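Wieder mal an der Zelle gesessen

Im Februar war ich fast jeden Abend bis nach acht in der Halle, und wer hier länger mitliest, ahnt schon, warum: die Rechnerzelle! Programm 2669 lief wochenlang brav durch, und dann fing der Greifer an, immer ein kleines bisschen daneben zu stehen. Nicht viel, aber bei RAM-Riegeln verzeiht einem so ein Slot halt gar nichts.

Also alles von vorn. Erst die Finger runter, Auflageflächen sauber gemacht, Schrauben neu angezogen (über Kreuz, bitte, ich hab das beim ersten Mal verschlampt), dann den Werkzeugpunkt neu eingemessen. Danach bin ich ganz langsam mit 4 Prozent Geschwindigkeit über den CPU-Sockel gefahren, Hand am Not-Halt, und hab mir die Punkte einzeln angeschaut.
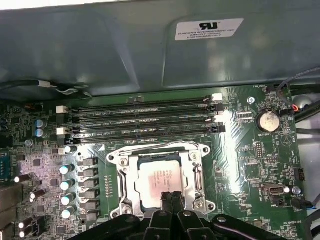
Villads Hedegaard, mit dem ich mir die Zelle teile, schwört ja darauf, die Höhe nach Gefühl zu korrigieren. Ich nehme lieber die Fühlerlehre und schreibe jeden Wert ins Heft. Dauert ewig, klar, aber beim letzten Mal hat er zwei Abende lang einen Versatz gesucht, der bei mir auf Seite 96 stand :-)

Der eigentliche Übeltäter war dann die Aufnahmeplatte neben dem Gehäuse. Die ist gedruckt, und eine der Schrauben darunter hatte sich gelockert. Wenn die Platte wandert, stimmt natürlich kein einziger Ablagepunkt mehr, da kann man am Arm drehen, so viel man will. Neue Nutensteine von Altton rein, festgezogen, Strich mit dem Lackstift drüber, damit ich es beim nächsten Mal gleich sehe.
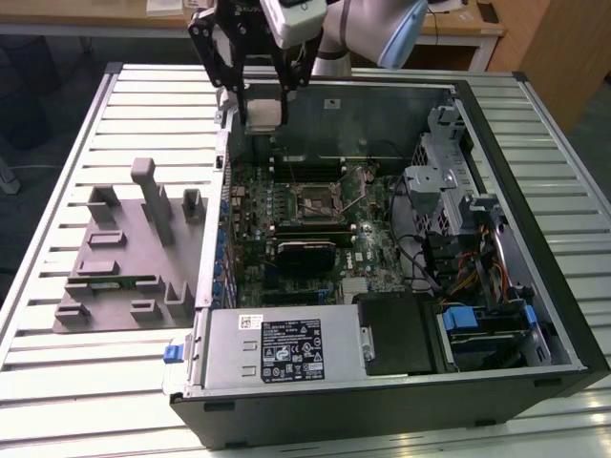 Die Bezugspunkte fürs Gehäuse habe ich anschließend auch neu geteacht, das ging flott. Offen ist noch der Kabelschlauch am Handgelenk, der scheuert mir in einer Stellung zu sehr. Bei Zovano gibt es so einen drehbaren Halter, den bestelle ich jetzt einfach mal. Hat den jemand von euch schon verbaut? Schreibt mir gern in die Kommentare, auch zur Frage, wie oft ihr eure Finger tauscht!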